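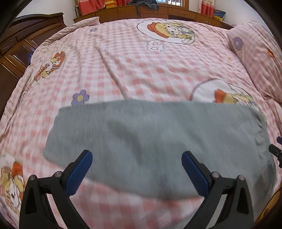
Page last changed: November 22, 2020

Chapter 7
Gears and Gearboxes: Trading Speed for Turning Force

By the time you reach this chapter you will have spent a good while with motors, and you may have noticed something slightly awkward about them. Most small motors are happiest when they spin fast and push gently. Most of the jobs we want done, such as lifting a gate, turning a drum or winding in a cable, call for slow movement and a firm push. Something has to stand between the two and strike the bargain, and for the greater part of engineering history that something has been a set of gears.
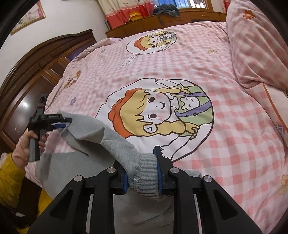 By Réjean Arsenault

I first met a gearbox properly when I was an apprentice at Hirkell, where we had a long conveyor that carried wet clay from one end of the shed to the other. The motor was hardly bigger than a loaf of bread, and I could not for the life of me see how it shifted all that weight. My foreman took the cover off the reducer one September afternoon, wiped his hands and let me turn the input shaft with my fingers. I turned and turned, and the output shaft crept round so slowly that I had to put a chalk mark on it to be sure it was moving at all. I have been fond of gears ever since, and I hope a little of that rubs off on you.

What a gear ratio means

Suppose a small gear with 20 teeth drives a larger one with 50. Each time the small gear goes round once, it pushes 20 teeth of the large gear past the meeting point, so the large gear completes only two fifths of a turn. We say the ratio is 2.5 to 1. If the small gear turns at 500 revolutions per minute, the large one turns at 200.

The turning force, or torque, goes the other way. Leaving friction aside for the moment, the large gear's shaft delivers two and a half times the torque that was put in. You have given up speed and been paid in torque, and the product of the two stays the same. Friction will take its share, as it always does, and we shall come to that in the section on losses.

Please do work this example through on paper before going on. Students at Prandell used to tell me they had followed it perfectly well by reading, and then they would multiply where they ought to have divided – I did it myself more than once.

Gears in several stages

A single pair can only take you so far. A very large ratio in one step would need a tiny pinion and an enormous wheel, and the housing would have to grow to suit. The usual answer is to let the first pair drive a second, and the second a third if need be. The ratios multiply, so two stages of 5 to 1 give you 25 to 1 in a fairly modest box.

Two old designs will keep us company through the chapter. The Praritz reducer uses plain spur gears in a row and is easy to draw, easy to mend and rather noisy. The Bergeron uses a worm and wheel, runs far more quietly and wastes more of its power as heat. We shall take the Praritz first, beginning with the shape of a single tooth.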